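Benia Project: Progress Report to the Programme Office
Work package 2, Demonstration Gathering
Fornville site
August 1, 2020

Summary

Collection of handling demonstrations at Fornville continued through the period. The set now holds 109 accepted episodes, all recorded with the Suso arm and its metal-fingered gripper. A further 22 episodes were rejected at review and are kept separately with the reason noted against each. The first training run on the accepted set has started. No results are reported here.

Spending is within the agreed budget for the work package. One change to the schedule is requested and is set out in the last section.

Work carried out

The task remains the one defined in the project plan: pick up a soft parcel, turn it so that the label is uppermost, and place it within the marked area. An operator guides the arm through the whole movement by hand controller. Joint positions, gripper opening and wrist camera pictures are stored together under one time base.

Each episode begins with the arm in the rest position and ends when the gripper has opened and moved clear. Episodes in which the operator stopped and started again were accepted only if the pause was short and the parcel had not been dropped. Recoveries after a drop are recorded as their own class. There are 18 of these in the accepted set, fewer than planned, and more will be gathered in the next period.

The operator instructions were revised once. The earlier version left the approach direction open, and operators settled on a single habit within a few sessions. The revised version assigns an approach direction before each episode.

Data quality

Two faults accounted for most rejections.

The first was a drift between the camera clock and the arm clock, visible in long sessions. The clocks are now matched at the start of every episode and the difference is written to the log. Episodes recorded before the change were checked one by one and those outside the limit were removed.

The second was poor exposure in the wrist camera. The station stands near a large window, and daylight reaches both the polished fingers and the glossy green floor. Exposure was left on automatic at first, which made the parcel surface darken whenever the window came into view. It is now fixed at the start of each session. Variation between sessions is kept on purpose, so that the training set covers bright and dull conditions.

The wrist view at the station takes in the chrome fingers, clear film around the upper part of the gripper, and the dark panel with its printed scale.

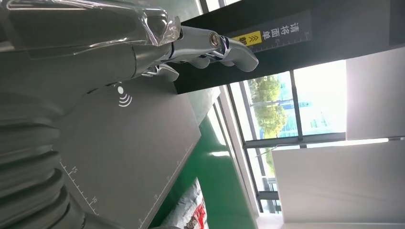

Labelling and storage

Every accepted episode carries a task label, a success mark and the parcel class. Labels are entered by the operator and checked by a second person who did not take part in the session. Where the two disagree, the episode is held back until the recording has been viewed again.

Raw recordings are stored on the Caron server with a nightly copy to a second disk. The file layout has been frozen and described in the project handbook, section 4. Conversion to the training format is done by script and can be repeated from the raw files at any time.

Open points and next period

Glossy parcels are under-represented and will be given priority. The recovery class will be extended with staged drops at several positions. Gripper force is not yet recorded; the sensor has been ordered and its fitting will require a short break in collection.

We ask the programme office to move the delivery date of the full set to December. The extra time covers the sensor fitting and the repeat of episodes lost to clock drift. No additional funds are requested. The interim set can be released to the partners on the present date, without force data, if the office agrees.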